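Monday, late

Spent the whole morning on the equipment plan, which has now been through so many versions that I've started naming them after biscuits. Custard Cream asked for a second gripper, a spare set of fingers and 13 metres of cable. Finance at Vorkthorpe sent it back with one query, and it was about the cable.

The Tillman quote came in at nearly 2000 for the gripper alone. Ornolar will do something similar for less, but delivery is "to be advised", and I have been advised by Ornolar before. Himberg wants 448 for a mounting bracket. I read that line twice, then went and made tea.

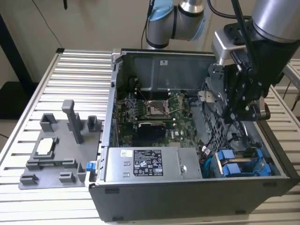

Photo: Vorkthorpe workshop, bench 2

Two arms over one old PC with its socket open, and I still have to write "business need" in a box that takes 30 words. The printed tray costs next to nothing and holds the parts perfectly well, so naturally it's the only thing on the sheet that anyone has praised. I've put down for three more.

After lunch I moved the second gripper into next year and brought the bracket forward, then moved them both back. The total didn't change but the colours on the spreadsheet did. Sent it off at ten to five as Rich Tea – plain, a bit dry, hard to object to.

Must ring Himberg tomorrow and ask whether the 448 includes the screws.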